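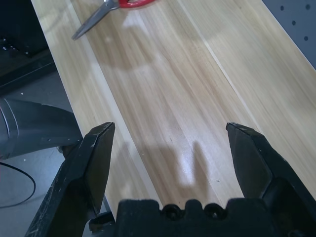 Light-colored wooden tabletop.

Reading time: 3 minutes
18 shares | 2 comments

Section 3: Making Your First Batch of Fruit Spread

This section explains how to cook a batch of plum spread with the Grundbridge countertop preserving pot. Please read all the steps once before you start. The steps are written for plums, but the same program is used for apricots and for pears. For strawberries, use the program for soft fruit, which is explained in Section 4.

Before you start

Wash the pot, the lid and the stirring paddle with warm water and a mild soap. Dry the outside of the pot completely before you place it on the heating base. Put the base on a flat and stable surface, and leave free space behind it for the steam.

You need ripe plums, sugar, the juice of a lemon and clean glass jars with new lids. The jars must be free from chips and cracks. Run your finger slowly along the rim of each jar. If you feel a rough place, use this jar for dry food only.

CAUTION: Hot fruit spread burns the skin more badly than hot water, and it sticks. Keep children away from the pot during cooking and filling.

Preparing the fruit

1. Wash the plums and remove the stems and the pits. Cut away any brown parts.

2. Cut the fruit into pieces of equal size. It is not necessary to peel plums. The skins become soft during cooking and they give the spread a good color.

3. Put the fruit into the pot. Do not fill above the upper line on the inside wall. Fruit rises when it boils, and an overfilled pot will spill on the heating base.

4. Add the sugar and the lemon juice. Stir with a long spoon until no dry sugar is visible.

5. Close the lid and let the fruit rest until juice has collected on the bottom of the pot. With very ripe plums this goes quickly. Firm plums, such as those sold in October, need more time – you may leave them in the refrigerator overnight.

Cooking

6. Attach the stirring paddle to the center pin. Push it down until you hear a click.

7. Plug in the heating base and turn the dial to position 2. Wait until the sugar is dissolved completely. If you go to a higher heat too early, the sugar can burn on the bottom.

8. Turn the dial to position 3 and open the steam vent in the lid.

9. Let the fruit boil until it becomes thick and glossy. Skim off the foam from time to time with a flat spoon.

10. Make the plate test. Put a small spoonful on a cold plate, wait a moment, and push it with your finger. If the surface makes wrinkles, the spread is ready. If it runs back together, continue cooking and test again later.

NOTE: The spread always looks thinner in the pot than it will be in the jar. Many users cook it too long the first time.

Filling the jars

11. Turn the dial to OFF and pull the plug. Remove the paddle with the oven glove.

12. Fill the hot spread into hot jars with a ladle. Leave a small space under the rim, as described in the jar maker's directions.

13. Wipe each rim with a clean damp cloth and close the lid.

14. Process the closed jars in a boiling water bath. Follow the time in a tested recipe for your jar size and your altitude. Let them cool on a towel and do not move them before they are cold.

15. Press on the middle of each lid. A lid that moves up and down is not sealed. Keep this jar in the refrigerator and use it first.

If something goes wrong

The paddle stops turning: turn off the pot, pull the plug and let everything cool down. Mostly a pit is stuck under the paddle.

The spread is too firm: warm it slowly with a little water or apple juice before serving.

The spread tastes of caramel: the heat was too high at step 7. It is safe to eat and goes well with cheese.

Section last revised: 8th June

Related sections
Section 2: Unpacking and Cleaning the Pot
Section 4: Soft Fruit and Berries
Section 5: Removing Burned Sugar from the Base
Plum Spread on Toast, the Flakau Way
Choosing Lids for the Clundus Jar Set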